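Cable dress and bin setup rules for a shared picking arm — is there a standard?

Posted in Automation & Controls by trokden_bench
March 2, 2021
16 comments | 3 shares | 155 views

We have a KUKA arm at Trokden that four groups now take turns on. It picks mixed household items out of a metal bin. For a long time one person ran it and kept the rules in his head. He moved to the Flondon site in February and I have been asked to write something down.

The integrator's paperwork covers the cell itself, the stops and the reach limits. It says nothing about the day-to-day stuff. What I want to know is how other shops handle hoses and cables on the outside of the arm, what is allowed in and near the bin during a run, and who is allowed to change the item set. I would like to keep it to one page or people won't read it. If there is a published standard that covers this I would rather point to that than make up my own.

Thanks.

8 people found this useful

kaewmanee_cell2

There is no single standard for what you want. ISO 10218 is the one for industrial robots and their integration, and your risk assessment should already follow it. Start by reading your own risk assessment. If it was written for one operator and one set of parts, four groups with their own items is a change, and it needs to be looked at again before you write any house rules.

For cables, our rule is that everything outside the arm gets a marked fixing point on each side of a moving joint, and the slack between those two points is set with the joint at both ends of its travel. Don't set it at home position. Home position is where it always looks fine. After any change to the dress we run the full program at reduced speed with one person watching only the cables.
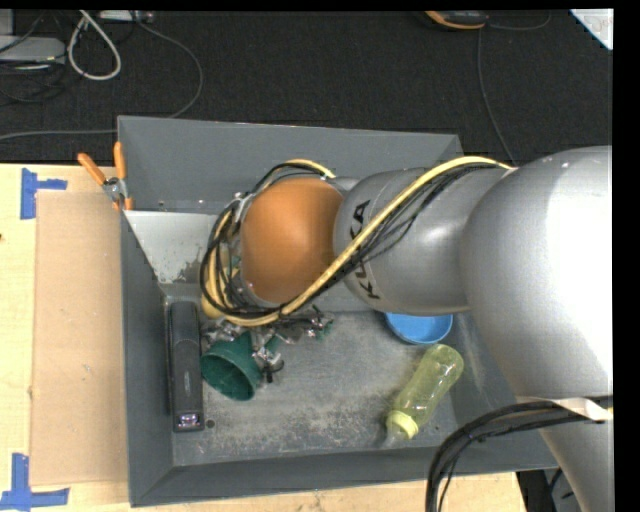
We also keep the pneumatic and signal lines in separate bundles where we can, and nobody adds a line to an existing bundle without writing it in the log. Check the ties every 50 hours of run time. A tie that is too tight does more damage than a missing one, so we went to hook-and-loop wraps at the joints and only use plastic ties on the straight parts.

For the bin:

Hand tools go back on the board before the cell is reset. This includes anything resting on or hanging from the bin wall.
Bin position is marked on the table and checked at the start of each shift.
Hard items and soft items are both fine, but each new item gets a slow pick by itself before it goes in with the others.
Whoever added the item is the one who signs for it.

That fits on one page with room left over. Put the revision date at the top and tape it where people stand, not in a binder.

14 people found this useful

jivinside_mark

just use common sense, if a cable looks like its going to snag it probably will. we never had a written rule in 3 years and no problems. zip ties are fine

1 person found this useful

oldpanelbuilder

I'd go with the first reply, with two changes.

Hours are a poor way to schedule the tie check on a picking cell. A wrist that turns over on every pick works the cables much harder than one that mostly goes up and down. We count cycles from the controller and check on that. If your program logs picks you already have the number.

The other one is the item set. Signing for a new item is good, but also say who can take one out. We had a group pull a bowl because it kept failing, and the next group's results looked better for no reason they could explain. Now the list of items is part of the job file — if the list changes, the job gets a new revision number.

On "common sense," four groups will have four versions of it. Write it down.

5 people found this useful

Share | Follow | Report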